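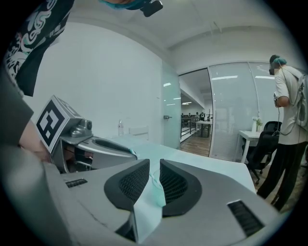
# Storing and caring for small fabric goods

Small fabric items wear out from storage more often than from use. Folding along the same line, damp drawers and leftover detergent do most of the damage. The notes below cover napkins, handkerchiefs, cloth masks, hair ties, straps and similar pieces.

## Sorting before washing

Sort by weight first and color second. A thin strip of cotton washed with denim comes out stretched along one edge, and no amount of ironing will square it again. Pale colors can share a load if none of them is new. Wash new pieces alone twice.

Close hooks and zippers. Anything with a loop, tie or cord goes in a mesh bag, no more than half full. A full bag acts as one solid lump and the middle stays dirty.

## Water and detergent

The supply in Amville is hard, and the amounts here were worked out with that water. With soft water, use half.

- Light load, hand basin: one level teaspoon of liquid detergent
- Light load, machine: one tablespoon
- Rinse: two full changes of water by hand, or one extra rinse cycle

Residue shows up as stiffness after drying. To check a piece, wet one corner with clean water and rub it between two fingers. If it feels slick, rinse the whole piece again. White vinegar in the rinse loosens mineral deposits, but it weakens elastic over time and should be kept off anything with stretch. Never combine it with bleach.

## Drying

Dry flat or over a wide rod. A thin line leaves a crease, and clothespins leave two dents that hold dust. Elastic should hang free of any weight, with the heavier fabric part supported.

Spin speed matters more than dryer temperature. At 1,000 rpm most light cotton comes out ready to dry in an afternoon. At 2,000 rpm, in a separate spin dryer, the creases set hard and the time saved is spent at the ironing board.

## Folding

Change the fold line every few washes. Fold in halves one time and in thirds the next. Pleated items should be pulled gently at both ends while still damp so that the pleats fall back into place, then left alone until dry.

Do not wrap loops or ties around the folded piece. The tension is small but constant, and the elastic loses its return within a season. Lay them loose on top.

## Drawers and boxes

The Flasley shallow drawer insert fits a standard dresser and takes one layer of folded goods. The deeper Burnum box holds more, but the bottom layer gets forgotten. If the deeper one is used, stand the pieces on edge like file cards.

Line wooden drawers with undyed cotton or acid-free paper. Raw wood yellows light fabric along the contact line – the mark rarely washes out. Replace the lining in April, when the drawers are emptied for the season anyway.

Cedar blocks need sanding when the smell fades. Use 120 grit, a few strokes per face, and wipe off the dust before putting them back.

## Mending elastic

Replace elastic when it no longer returns to its resting length after a gentle pull. Flat braided elastic narrows when stretched, so cut it slightly long. Knitted elastic keeps its width and is easier to sew through. The shop on Ait Brahim sells both by the yard; the knitted roll is stock number 866 and the braided is 141.

Sew with a narrow zigzag, and overlap the ends by half an inch. Seal cut ends with a line of stitching. Melting them with a flame leaves a hard bead that scratches.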